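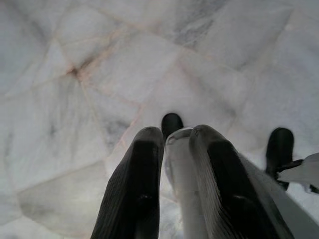 Section 3: Setting Up Your Sourdough Starter Kit

Welcome to the best part! If you have worked through Section 2, your Redholm proving box is out of its packing, the shelf is clipped in and the lead reaches the socket without stretching. Now you get to fill it with something alive. A starter is only flour, water and patience, and yet it will lift a loaf, flavour a pancake and (fair warning) take over a good part of your conversation at meals.

This section covers the first mix, the daily feeds, the settings on the box and what to do when things look odd. Read it through once before you start. The baking itself is in Section 4.

3.1 Before you begin

You will need:

The jar and loose lid from the kit
The long-handled spatula
Kitchen scales that read in single grams
Wholemeal rye flour for the first days, strong white flour after that
Tap water that has stood in an open jug overnight
A rubber band or a strip of tape

Wash the jar in hot soapy water, rinse it very well and let it dry in the air. Please don't use bleach or scented cleaner. Traces stay behind, and your starter is at its most delicate in the first few days.

Weigh the jar while it is empty and write the weight on the base in marker pen. You will be so glad you did this! Later on you can put the whole jar on the scales and know at once how much starter is in it, with no scraping into bowls.

NOTE: The lid is meant to sit loosely. If you use a jar of your own, never screw the lid down tight. A lively starter makes a lot of gas, and glass can crack under the pressure.

3.2 Setting the box

1. Stand the box on a flat, dry surface, away from the hob and out of direct sun. Leave a hand's width clear behind it for the vents.

2. Fill the water tray to the lower line. The upper line is for proving dough and gives far too much damp for a jar.

3. Plug in and turn the dial to the jar symbol. The light glows amber while the box warms and green when it is ready.

4. Wait for green before you put the jar inside. In a cold kitchen in December this can take a good while, so use the time to weigh out your flour.

CAUTION: Unplug the box before filling, emptying or wiping the water tray. Do not carry it with water in the tray.

3.3 The first mix

1. Put 80 grams of rye flour into the jar.

2. Add the same weight of water. It should feel barely warm on the inside of your wrist.

3. Stir with the spatula until there are no dry patches, getting right into the corners at the bottom. The mix will be thick, more like porridge than batter.

4. Scrape down the sides and smooth the top.

5. Slip the rubber band round the jar, level with the top of the mix. It will show you how far the starter has climbed, and watching it is great fun.

6. Rest the lid on top, put the jar on the shelf and close the door.

Leave it alone for a full day. It is very hard not to peek, I know. A quick look through the window does no harm, but opening the door lets the warmth out.

3.4 Daily feeds

Feed at the same time each day. Aldana Barrientos, who tested the first run of these kits for us in Brarkville, feeds hers at 7 in the morning while the kettle boils, and she has kept that up through two house moves and a new baby. Choose a time you can stick to and don't fret if you are an hour out.

1. Take the jar out and have a sniff. Get to know the smell now and you will spot a change later.

2. Spoon out all but 80 grams, using the weight you wrote on the base.

3. Add 80 grams of flour and 80 grams of water.

4. Stir well, scrape down and smooth the top.

5. Move the rubber band to the new level.

6. Return the jar to the box.

Use rye for the first 3 days, then change to strong white. The starter may sulk for a feed or two after the change. Carry on as normal.

NOTE: In the first week, put what you spoon out in the food waste. Once the starter is rising well and smells good, start saving it in a lidded tub in the fridge for the crackers and crumpets in Section 6. The crumpets are wonderful – do try them.

3.5 What to expect

Early on you may get a huge burst of bubbles. It looks like instant success, but it comes from bacteria that die back as the mix turns sour. After that there is often a flat spell with hardly a bubble to be seen, and many people throw the jar out at this point. Please keep going! The yeasts are slower to settle in, and they need those quiet days.

Once they get going you will see small, even bubbles all through the jar and a domed top a few hours after feeding. The smell moves from wet hay to something like yoghurt or ripe apples.

A starter is ready to bake with when it doubles within 6 hours of a feed, on two days running. Most kits reach this inside 336 hours, or two weeks of daily feeds. Rye from a small mill often gets there sooner, and we have had lovely results with the stoneground flour from Traleck.

3.6 If something looks wrong

Grey liquid on top
The starter is hungry. Pour the liquid off or stir it in, then feed as usual. If it keeps coming back, feed twice a day for a while.

Sharp smell, like nail varnish remover
Hungry again, or too warm. Check that the dial is on the jar symbol and hasn't been knocked round to dough.

No rise at all after the second week
Go back to rye for a few feeds and try bottled water. Heavily treated tap water can hold things back.

A dry skin on top
Top up the tray to the lower line and check that the lid is on.

Pink or orange streaks, or fuzzy mould of any colour
Throw the whole lot away, wash everything in very hot water and start afresh.

CAUTION: Do not try to save a mouldy starter by lifting off the top. Never taste it to check.

3.7 Resting your starter

You don't have to feed every day for ever. Once the starter is strong, feed it, leave it at room temperature for an hour and move it to the fridge with the lid resting on top. Feed it once a week from then on.

To wake it up, set the box to the jar symbol, feed the starter and let it rise and fall. Do this twice before you bake.

You can also dry some as a spare. Spread a thin layer on baking paper, leave it until it snaps, then crumble it into a clean packet. Nahuel Herrera keeps a packet of his in a kitchen drawer in Navarrete and has revived starter from it twice, once after a long summer away and once after a well-meaning guest washed up the jar.

Write the month on the packet. Instructions for bringing dried starter back to life are at the end of Section 6, after the crumpets.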